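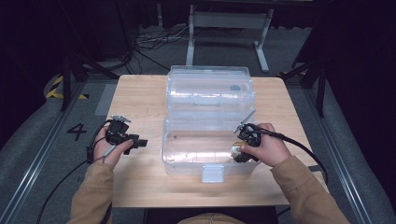

Trevero Hand Grippers, Two Months In

Filed under: Bench Gear > Data Collection
Last updated: 2019-03-07

The Trevero pair is sold on the idea that anyone with two hands can record training examples for a manipulation policy. I have two hands, so I qualified. You hold one gripper in each, do the chore, and the recording goes off to teach something that will presumably do it without sighing.

Our chore has been small items in and out of a clear plastic box with a hinged lid. Clear plastic is a rotten thing to hand a learning system, all glare and no edges, and we picked it on purpose. Dean Bainbridge would like it noted that he voted for cardboard.

The good: the jaws reach down into a front corner of the box without much wrist gymnastics, and small things come up on the first try more often than I deserve. We got over 300 usable episodes out of the first batch, and throwing out a bad take is painless.

The bad: cables. There's one per gripper, both black, both convinced they should be around my sleeve. I've learned to let them hang off either side of the table and step carefully. The bodies are also boxy enough that latches are a misery. Pinching a thin tab takes patience I used to have.

After 40 minutes my thumbs file a complaint. Enikő Hegyi can go twice that, but she climbs. The manual is 12 pages, two of which concern the carrying case.

Would I buy them again? Yes, with a grumble. The older Holtari set had the nicer grip and lost tracking whenever I leaned over my own work. These mostly keep up. Get the longer cables if you're tall, and do the latch takes first, while your thumbs are still speaking to you.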